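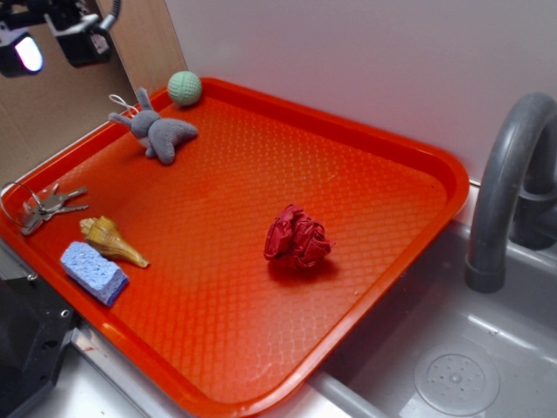
Drop Tray FAQ

I've been posting about our household catch-all tray for a while now, and I get the same questions over and over (hi, Wednesday newsletter people!), so I finally put the answers on one page. If yours isn't covered, leave a comment and I'll add it when I get a minute.

What is a drop tray, anyway?

It's a tray you put stuff on when you come in or when you're cleaning up and don't know where a thing goes. Keys, toys, shells from somebody's pocket, paper that may or may not be important. At the end of the day you empty it. That's the whole system!

Does it have to be that big?

Mine is big, yes. I started with a cereal bowl and it was hopeless, because everything sat on top of everything else and I had to dig for my keys every morning. You want to see the bottom. If you can still see a good patch of it at dinnertime, you bought the right size.

Why orange-red?

It was the color they had left, and I've come to love it. Silver keys show up against it right away. My sister bought a beige one and she's still patting down her coat at the front door.

Rim or no rim?

Rim, please. We have a ball that goes on the tray every single night (one of those little bumpy ones, mint green) and on a flat board it would be under the fridge by breakfast. I tuck it into a corner. Soft toys can hang over the side a little and it doesn't bother me.

Doesn't the texture collect crumbs?

A bit. Mine has a sort of woven pattern on the bottom, and sand gets into it after a beach day. I take everything off, run warm water and a drop of dish soap over it, and go at it with an old toothbrush. Dry it before you put paper back. I learned that one with a permission slip.

Where do you keep it?

By the sink. I know most people say front door, but we come in through the kitchen, and half of what lands on the tray needs a wash or a wipe anyway.

What about wet sponges?

A dry sponge is fine for a few hours if it's waiting to go somewhere. A wet one goes back to the sink. Ye-rin Woo wrote in to say she keeps a saucer on her tray for exactly this, and I may steal the idea.

How do I get the kids to use it?

Let them put fun things on it! Ours has a gray bunny in the regular rotation, and once the bunny had a spot, the other toys started turning up too. Shells get one night on the tray and then they go in the jar or back outside, their choice.

What do you do with crumpled paper?

Open it up first, always. Then recycle it. Cayetano Bravo emailed me in September about a parking receipt he'd balled up and tossed, and he needed it the next day, poor guy.

Do you ever skip emptying it?

Oh, all the time. If it's been three days I set the kitchen timer for 90 seconds and put away whatever I can before it rings. Keys first, then toys, then whatever's left.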